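March 21, 2018
Trolley and ramp, year 10 motion prac, trial run before it goes to Stotby

Ran the full prac this morning to see if it fits in a double period. It does, with a bit to spare if the timer is set up beforehand.

Ramp is the long pine board from the Tirik kit, propped on 4 textbooks at the top end. Trolley plus masses comes to 550 g on the kitchen scale. I left the masses taped on for every run so I wouldn't have to reweigh.

First go was with the ticker timer. The tape kept catching on the way in and the dots bunched up near the start, so the first few gaps are useless for a speed. Fed the tape through straighter and clamped the timer to the bench instead of holding it. Much cleaner. The gaps widen steadily down the ramp and even out on the flat, which is what we want them to see before anybody mentions acceleration.

Second go was with the Molefe light gates. Did 17 runs. Threw out two where I'd nudged the trolley letting go. The rest agree well enough for a class graph. The distance-time plot curves upward on the ramp and goes nearly straight after it, then sags a little at the far end from friction. Someone will ask about the sag, so put a question on it in the worksheet.

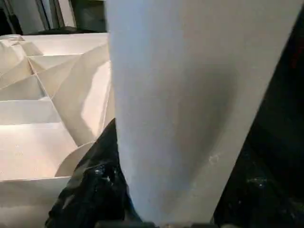 Things to fix before the class set goes out

The worksheet says "velocity" in the table and "speed" in the questions. Change the table to speed, we don't do direction until the next topic.

Axis labels: put metres and seconds in brackets on the printed graph paper. Last August half the class plotted centimetres against seconds and then wrote m/s beside the answer.

The foam stopper at the end of the bench is too light. Trolley pushed it straight off. Use the sandbag.

Need 32 lengths of ticker tape cut to a metre, plus spares. Carbon discs are nearly done, order from Ollen.

Still haven't tried the steeper ramp. Want to get both slopes on one set of axes so they can compare gradients. Will do that next with the light gates only, same trolley, same masses.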